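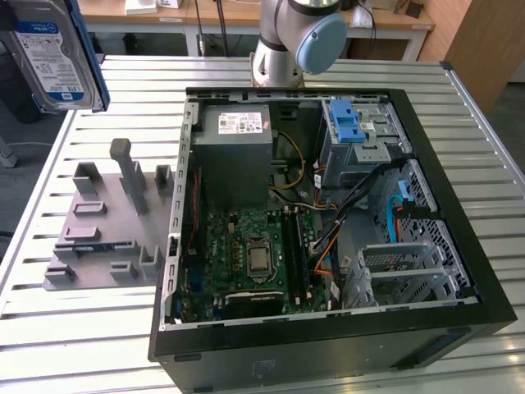
*Last changed: 2nd August*

# Shared drive drops out every afternoon (Sirside office)

**Status:** closed, with one thing to look at again in October
**Affects:** everybody on the upstairs side of the office, plus the label printer
**Kept by:** me, the one who sits nearest the network closet

I'm writing this up properly because my notes were on four sticky notes and the back of a delivery slip, and I know I'll need them again. It's long. If you only want the fix, skip to "What it was."

## What people were seeing

Somewhere after lunch the shared drive would go away. You'd have a spreadsheet open, you'd hit save, and Excel would sit there thinking for a good long while and then tell you the network path couldn't be found. Give it a few minutes and it would come back like nothing had happened. Some afternoons it happened once, some afternoons it was on and off until people went home.

Web browsing was fine the whole time, which threw me badly. Email was fine. Wamaleo (our booking system, for anybody reading this from the other office) was fine too, but that lives on the internet and never touches our server at all. It took me embarrassingly long to put those two facts next to each other.

The label printer would also go offline, and then print everything in the queue in one big burst when it came back. We had labels all over the floor!

## Things I tried first

**Restarted the server.** Of course I did. It came back up, everybody cheered, and the drive dropped again that same afternoon.

**Checked the disk space.** Plenty free. I did find a folder of holiday party videos that had been copied into three different places, so that's cleaned up now, but it had nothing to do with this.

**Blamed the backup.** I was really sure about this one. The backup job used to run at night and somebody (me) had moved it to midday last winter to get around a power cut, then never moved it back. I put it back to overnight and felt very clever until the next afternoon. Leave it on overnight anyway, please.

**Swapped the server's network cable.** No change. I used one of the blue ones from the box under the printer table, and it's still in there, so don't be surprised that it doesn't match.

**Turned off power saving on the network adapter.** This is in Device Manager, under the adapter's Power Management tab, the box that says Windows can turn the device off to save power. I'd read a bunch of forum posts that swore by it. No change here, but I left it unticked.

**Called Witach.** They're the folks who look after our phone line and internet. Very nice on the phone, ran a line test, said it was clean. They did ask a good question, though, and it was whether I could ping the server while it was down. I hadn't tried. So I wrote down the number they told me to type and waited for the next one.

## The ping test

I opened a command prompt on my own PC and left this running:

```
ping -t 192.168.1.40
```

The server is the one ending in 40. If you're trying this yourself, Ctrl+C stops it.

All morning, lovely little replies, every one of them 1 ms or less. Then right after lunch they started timing out, then a reply, then a few more timeouts. And here's the bit that finally got me somewhere – the replies that did come back during the bad patch were taking 225 ms. From a box that's down the hall!

So I walked over to the desk by the front door, which is on the downstairs switch, and ran the same ping from there *during* an outage. Perfect replies. Not a single one missed.

That meant the server was fine, and the server's cable was fine, and I'd spent the better part of two weeks fussing over the wrong end of the building.

## What it was

Two devices with the same address, basically, plus a tired old switch making it look worse than it was.

When we took on the Ondieki account, we got a little tablet stand for the upstairs meeting room so they could sign in when they visit. Whoever set it up gave it a fixed address and picked one ending in 40, same as the server. (No hard feelings, there was no list of what was taken. There is now, see below.) The tablet stays off in the morning. It gets switched on when the meeting room gets used, and that's after lunch nearly every day.

Upstairs computers would ask who had that address, and sometimes the tablet would answer first. Then they'd be happily trying to save spreadsheets to a tablet. The downstairs ones mostly heard from the server first and carried on.

I confirmed it by doing this on my PC during an outage:

```
arp -a
```

You get a list of addresses with the hardware address next to each one. I took a copy while things were good and another while things were bad, and the line for 40 had a completely different hardware address in it. I may have said something loudly.

## The fix

1. Turned the tablet off.
2. Changed the tablet from a fixed address to automatic.
3. Logged in to the router and set the automatic range to start at 200, so anything that gets handed an address can't land on the low numbers.
4. Restarted the tablet and made sure it picked up something in the new range. It did.
5. Cleared the old entries on the upstairs PCs with `arp -d *` (you have to run the command prompt as administrator or it just refuses).
6. Restarted the label printer, because it was sulking.

After that I left the ping running for two full working days with the meeting room in use, and didn't lose one reply.

The upstairs switch is a separate matter. Its fan rattles and port 2 only connects if you hold the plug at an angle, so I've put tape over that port. It's still slower to sort itself out than the downstairs one, and I think that's where the silly ping times came from, but I can't prove it.

## List of fixed addresses

Please add to this if you set anything up by hand. Please!

| Ends in | What it is |
|---|---|
| 1 | Router |
| 2 | Upstairs switch (the settings page, such as it is) |
| 40 | Server – leave alone |
| 200 and up | Handed out automatically, don't pick from these |

The label printer is on automatic and seems happy, so I haven't touched it. If it ever starts disappearing from people's printer lists, giving it a fixed address is the first thing I'd try.

## Still open

- New upstairs switch. I've asked for one, and the answer was to bring it up when the budget gets looked at in October.
- The downstairs wall jack behind the plant has never worked as long as I've been here. Not related, just writing it down.
- The router password is still the one on the sticker. I'll change it once I've warned everybody, and the new one will go in the envelope in the top drawer with the alarm codes.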